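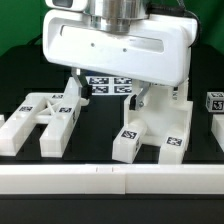 How do you buy a radio ad for a small business without wasting your money?

Start with one station, one short message and a run of at least a few weeks, and ask for the station's rates in writing before you talk about anything else. Most of the money that small businesses lose on radio goes out the door before the ad is even recorded, because they said yes to a package they didn't understand.

I've been helping shops and small companies buy local airtime for a good long while now (longer than I like to admit at parties), and the questions I get are nearly always the same ones. So pour yourself a coffee and I'll take you through the way I do it, from the first phone call to the day the bill arrives.

Step 1. Decide what you want people to do

Before you call anyone, write down one thing you'd like a listener to do after hearing your ad. Come in on Saturday. Call for a quote. Look up your name. Just one! When Margarida Abreu first came to me about Gunoler, her flooring store, she wanted the ad to mention the new showroom, the winter sale, free parking, her father's years in the trade and the fact that they also do stairs. We ended up with the sale and the street name, and she still teases me about the stairs.

Step 2. Ask for the rate card

Call the station and ask for the sales desk. Tell them you'd like the rate card and the audience figures for your area. The rate card lists what a spot costs in each part of the day. Morning and late afternoon drive time cost the most, middays are cheaper, and overnight spots can be so cheap that they get thrown in as a bonus. Don't let a big pile of overnight bonus spots impress you too much unless your customers are bakers or truck drivers.

The rate card is a starting price. Stations have unsold time every week, and a polite "is there any room in that?" is a perfectly normal thing to say. I say it every single time.

Step 3. Pick your length

You'll usually be offered 60 second spots and shorter ones. The long ones sound like a bargain per second, and now and then they are, if you have a story to tell or something unusual to explain. For a plain offer, go short and use what you save to be on the air more often. People are driving, or feeding the dog, or half listening from the next room, so they need to hear you several times before your name sticks.

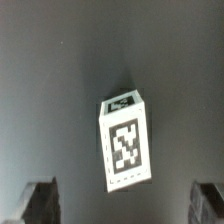

A short message with plenty of space around it is easier to remember.

Step 4. Choose your times and bunch them up

Say your budget buys you 10 spots a week. Spread thinly over seven days and every hour of the clock, they'll vanish. I like to put them on 3 days in a row, in the same part of the day, so that the same people hear them on the same drive. Then do it again the next week. Loïc Arnaud, who used to sell time for a living and now buys it for Renaud, calls this "renting one corner and standing on it," and I've been borrowing the line ever since.

Step 5. Write the script and read it out loud

Put your business name in early and again at the end. Use the words you'd use at the counter. Then stand up and read the whole thing with a timer running, at the speed you'd talk to a customer you like. If you're gasping by the last line, cut a sentence. Phone numbers are hard to remember on the radio, so leave yours out unless it's a really easy one, and give a street or a landmark instead.

Many stations will record the ad for you at little or no charge. Ask whether you're allowed to use that recording elsewhere, though. Some will say yes, some will want a fee, and it's much nicer to find out now than when you're trying to run the same ad across town.

Step 6. Get the order on paper

Your order should show the dates, the number of spots, the part of the day for each, the price per spot and the total. It should also say what happens if a spot doesn't run. The usual fix is a "make-good," meaning the station airs it later, and you want that to be in the same time slot or a better one. Check the cancellation terms too. Two weeks' notice is common enough, but I've seen longer, particularly in December when everybody wants to be on the air at once.

Step 7. Check the bill against the log

When the bill comes, ask for the list of times your ad aired and sit down with both. Almost 60 minutes is what it took me the first time, with a ruler and a pencil, and I found two spots that had run well after midnight when I'd paid for mornings. The station fixed it the same afternoon and was very nice about it.

While the ad is running, have whoever answers the phone ask callers how they heard of you, and keep a sheet of paper by the till to jot it down. Do this for a couple of weeks before the campaign as well, so you have something to compare it with.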